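Filed under: Home & Living > Small Stuff We Tried

I bought the Sondance bin for the sitting room because our sofa bed collects junk like you wouldn't believe (books, snack bags, water bottles, all of it on the quilt by evening). It's a round black one with a white rim, it cost me $15, and I love it!

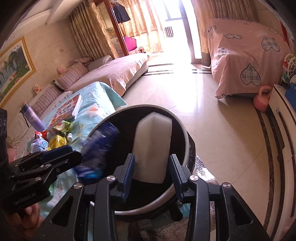

My only gripe is the size. Two days of wrappers and drink cartons and I'm carrying it out to the kitchen again. Gifty Nyarko has the bigger Novico and swears by it, but it's ugly and it hogs the floor. I'd still buy mine again, maybe in another color.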